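Updated 6/12/18 - added the part on reversed logos, fixed the export settings.

Quick one. How to make a one-color version of a logo that already exists in full color. Get asked this a lot and I keep typing the same email, so it's going here.

You need this version more often than you'd think. Stamps, engraving, stitched caps, receipts, the footer of somebody else's poster. Full color won't work on half of those, and if you don't supply a one-color file the vendor will make one. You won't like it.

I'm using the Prolbridge logo as the working file. Blue bridge, orange sun behind it, gradient on the water, name underneath. Typical. I use Illustrator but any vector program will do.

## Before you start

- Get the vector. Not a PNG off the website. If the client only has a PNG, redraw it first, seperate job, separate quote.
- Duplicate the artboard. Never work on the original.
- Outline the type, but keep a live-type copy in a locked layer.
- Find out the smallest size it will be used at. Write it on the artboard. Really.

For Prolbridge the smallest use was a rubber stamp. For Dundlow it was a pen barrel, and that changed everything about how thick the lines had to be.

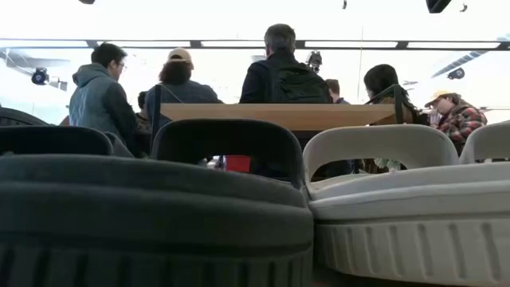 Smallest use also tells you if you need the tagline. Usually you don't. Drop it, tell the client you dropped it, move on.

## Step 1. Kill the gradients

Select all, fill black, stroke none. Looks terrible. Good, now you know what you have.

Most logos turn into a blob at this point. Bridge and sun had the same fill, so the sun vanished into the arches. Every place where two colors used to touch is now a place where you need a gap or a line.

## Step 2. Put the gaps back

Where shapes met by color, cut white space between them. Offset Path on the front shape, then subtract from the back shape with Pathfinder.

Start with a gap the same thickness as the thinnest stroke in the logotype. Too thin and it fills in with ink. Too fat and the mark falls apart into pieces. Zoom out constantly. I print it small and tape it to the wall, old habit.

Don't use white strokes to fake the gap. They look fine on your screen and then somebody puts the logo on kraft paper and there's a white outline running through it. Did that once for Dissanayake, on 4,000 tea boxes. Once.

## Step 3. Decide what the tones become

Three choices for any mid-tone:

1. Make it solid.
2. Make it empty.
3. Turn it into lines.

Lines are tempting. Go easy. The water under the bridge had a nice soft fade and I tried 7 lines, then 4, ended up with 2. At stamp size the first try was just grey mud.

No tints. A 50% black is not one-color artwork, it's a halftone, and an engraver can't cut a halftone out of brass the way you're picturing it.

## Step 4. Clean the points

Pathfinder leaves junk. The Prolbridge file had 122 anchor points after the cuts and the shape needed maybe a third of those. Object > Path > Simplify, low setting, then fix the curves by hand. Delete stray points. Check for open paths in Outline view, vinyl cutters hate them.

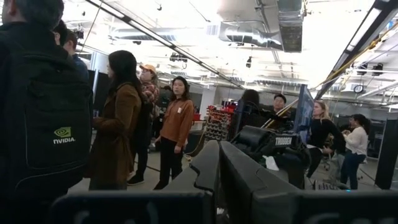
## Step 5. Make the reversed version

Not the same file inverted! White on black looks heavier than black on white, even with identical shapes. So:

- Copy the finished black version.
- Fill white, put it on a dark box on its own layer.
- Thin the shapes a hair. Offset Path with a small negative number, by eye.
- Check which parts should be light. If there's a face, a moon, a sun, straight inversion may give you a negative photo look. Swap those areas by hand.
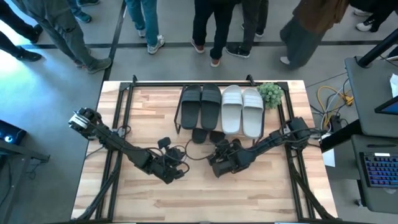 Test both versions on real backgrounds before you send anything, because plain white and plain black artboards hide problems. Go for strong contrast first. The black rails against the pale wood tabletop in that last photo are the kind of difference I want, thin shapes but you catch the outline of the rectangle right away. If your logo needs a box or a shadow behind it to show up, pick the other version.

## Step 6. Export and name

Give the client these and no more:

- Vector PDF, black
- Vector PDF, white
- SVG of each
- Transparent PNG of each, large

Name them so a stranger can tell. `davance_logo_onecolor_black.pdf` is fine. `logo_final_v3_NEW.pdf` is not. Davance sent me a folder full of that second kind in March and it took longer to sort than to draw.

White files look blank in a preview window, so put "white" in the name or you'll get an email saying the file is emtpy.

## Common problems

**Looks too plain.** Fine. Compare it at the small size, not full screen.

**Client wants the color back.** They have the color version. Send a page showing when to use which.

**Type looks bold next to the symbol.** Adjust the symbol, leave the type alone.

Files for the stitched version need different prep - satin stitch has its own minimum widths, so ask the shop for theirs before drawing anything.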